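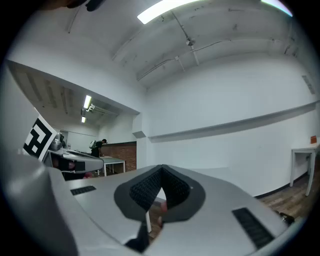
Ornella Sartori would like the handheld work to count for less than it does. At the Wednesday meeting she said that driving the arm by remote control is slower, but every move recorded that way is one the arm has already made, and with the hand grippers we find out later which moves it can't follow. She asked for that to go in the newsletter, so it has gone in first.

The numbers behind the discussion are these. Between June and the end of last month the Wemberg room recorded 250 usable demonstrations of the towel task with the hand grippers. The remote control station, on the same task, recorded 112. The station had more booked hours. Most of the difference is reset time, and some of it is that people get tired at the station sooner than they expect and start making small corrections that then have to be trimmed out.

Ornella's point stands for certain moves. When a person folds a towel they turn their wrists over without thinking, and the arm runs into its joint limit. Of the handheld recordings we tried to replay in June, 30 had at least one stretch the arm could not reproduce. Nearly all of those were on the second fold, where the left hand crosses under the right. We have kept them in a separate folder and they are not part of the 250.

What we are doing about it is fairly simple. Oliwia Kubiak has written a one-page guide to the second fold, and a copy is at each work table. It asks you to put the near edge down, let go, and pick it up again from the outside, with your elbows kept low. It feels awkward for the first few tries. Please do it that way even if you folded towels for the project before the summer and had your own method.

A few other things for anyone with a session coming up:

Start and finish each demonstration with both grippers open and still for a couple of seconds. The recordings that begin in mid-reach have to be cut by hand.

If you drop the towel, carry on and pick it up. A recovery is useful to us. If you drop a gripper, stop and tell whoever is running the session, and don't use that one again until it has been checked.

Keep the markers facing up and out when you set the grippers down between runs. Two sessions were lost last month because a marker had been rubbed against the table and no longer read properly - the spares are in the Tronell drawer, second from the top.

Work at your normal speed. Several people have told us they slow down because they think the robot needs it. It doesn't, and the slow recordings are harder to use alongside the others.

The remote control station stays open for the jar task, where the grip force matters and we want the readings from the arm itself. It has six slots a week from the start of next month, and the sign-up sheet is in the usual folder under Walczak. Handheld sessions don't need a booking unless you want both tables.

Ornella and Oliwia will run the same towel on both setups before the next meeting and bring the replay results. Anyone who wants to sit in on that should write to Oliwia.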